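3.2 Start-state rules for simulated episodes

Every simulated episode submitted under the Brundix protocol must begin with the gripper open and clear of all objects. The rule was drafted by Villca and Pirzada after a review of 2000 episodes, in which differing start states made scores from separate groups hard to compare. The wrist view is rendered before the first command is sent and is stored with the log. Both fingers must be visible in it. The target may lie only partly within the view, as in Figure 3, but it must not lie between the fingers.
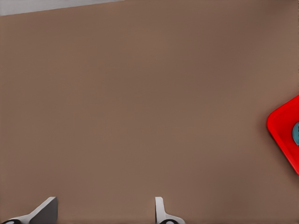 Figure 3. Simulated wrist view with the gripper open over bare tabletop. Part of a red object with a teal circular element is visible at the right.

3.3 Checks before release

A log is accepted when the stored view and the recorded joint values agree. Where they differ, the episode is rendered again from its seed; if the difference remains, it is removed from the set and listed in the annex. Groups may not replace a removed episode with one of their own choosing. A further 30 seeds are held in reserve for this purpose and are drawn in fixed order. Changes to lighting or table colour must be declared, even when the object layout is the same.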